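The Case for the Case
Home / Features / Gear & Rooms
December 10, 2021

Five of us share the upstairs room at Stusulum on league night. One table, two good bats, a shelf of bad ones. And every winter, same argument — who left the paddle out on the radiator again.

I've owned 4 paddle cases. Lost one on a train, gave one away, one went to the dog. The fourth is a square thing from Baert with a zipper that sticks at the corner. Ugly. I love it. But I was asked to write about the paddle-shaped kind this month, so fine, the paddle-shaped kind.

Why bother with a case at all? Dust, mostly. Rubber gets its grip from being clean and a little tacky, and a gym bag is neither. Mine came out of a bag last May with half a granola bar on the forehand side. Wiped it down, played badly, blamed the granola. A sheet of rubber costs more than the case that would of saved it, and you can't really fix a torn edge. You can glue it. It lifts again.

Square cases hold more. Two paddles, a towel if you fold it small, a scorecard you will never look at. Shaped cases hold one paddle and hug it, and they go into a backpack next to a laptop without a fight. At the Skaro open I walked along the benches before the first round and it was shaped cases nearly all the way down. The players with square ones were older. Me included.

Mesh or no mesh is the other thing people get worked up over. A mesh pocket lets you see what's in it from across a room, and it dries out if somthing damp goes in. It also snags. Keep keys out of it. Keep your ring off when you're digging around in there. Zostley, the shop by the river, keeps a bin of returns and nearly all of them are mesh with a hole the size of a thumb.

Red on a pale table, black trim.

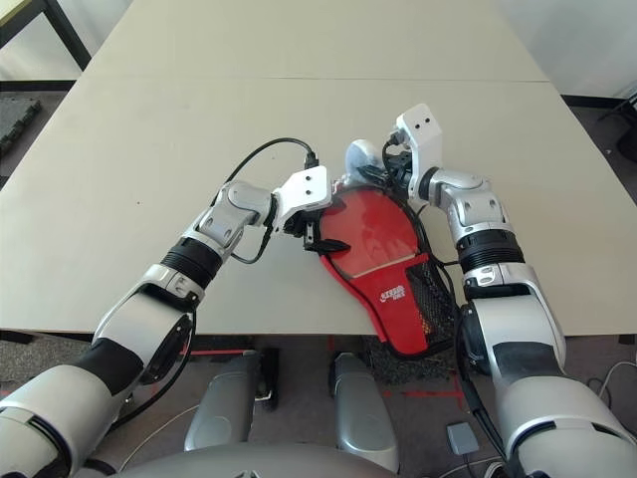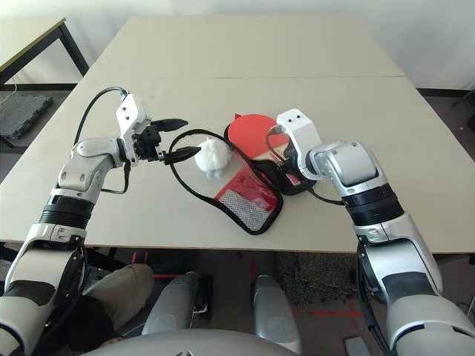
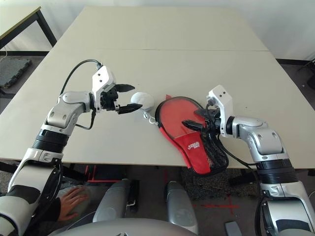

My own rule is to pack the night before, never in the parking lot. Paddle wiped, case empty, shake the crumbs out over the sink. Lay the case flat and do it on a table where you can see everything at once. A red case like this one, with black mesh or pale, is hard to leave behind on a light tabletop, and that alone would sell me. Mine is gray. So are the benches at Stusulum, so is the floor, and I've driven back for it twice. Put the paddle in, close it, then the little stuff. Then put the whole thing by the door with your shoes on top of it.

Storage between seasons — somewhere cool, out of the sun, not the trunk of the car. Film on the rubber if you kept the film. I never keep the film. Cut a plastic sleeve to size and press it on flat, no bubbles.

Cleaning the case itself: warm water, dish soap, old toothbrush along the zipper. Hang it up open. Leave it overnight at least. The league site has a thread on this that's up to 2,591 replies and half of them are about vinegar. Skip the vinegar.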